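# Fenum Robotics Club, April gallery

I was asked to write the words for this page, and I should say up front that I'm the club's resident grump. I joined to help with the wiring and stayed for the arguments.

This term's project is called Norport. The idea is that a pair of arms should learn to help out with feeding a pet, mostly from people steering them through the job again and again. The students have logged 2461 practice runs so far and kept 694 of them. I'd like to know what was wrong with the rest before anyone books a spot at a showcase.

Roya Zarei, who leads the software side, thinks more runs will fix most of it. Maybe. My own view is that a bag is a rotten thing to hand a robot. It sags, it crinkles, it throws glare back at the camera, and it never sits the same way twice. A cardboard box would have taught us plenty - and sooner.

Still, the kids turn up, they argue about grip force in full sentences, and they label their files properly. I can't say that of every team I've worked with.
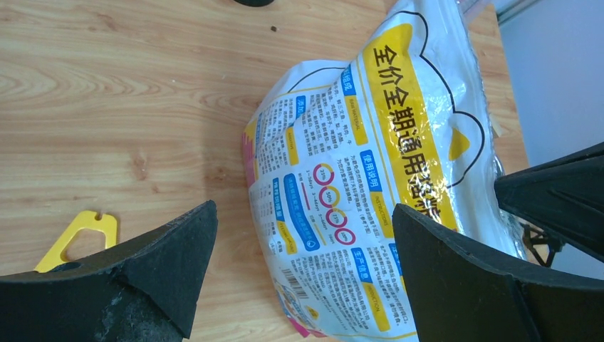

The wrist camera's view of the cat food. Plenty of fine print and shiny plastic, and I'm still not convinced the software can tell one from the other. 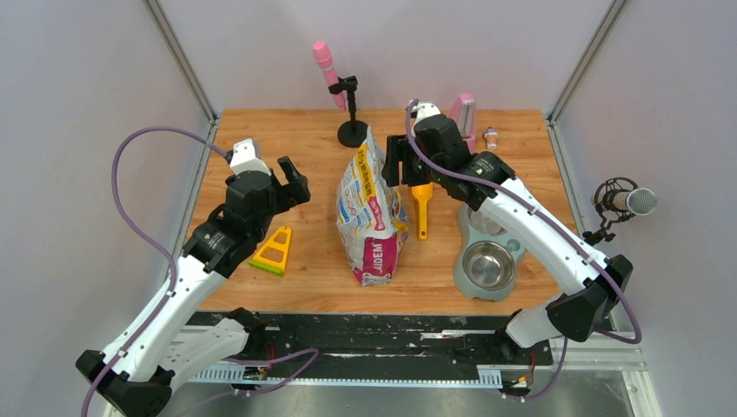

Both arms over the table, with the yellow scoop to the right of the bag and the steel bowls further right. Ask me again at the end of term.

*Ladan Azimi*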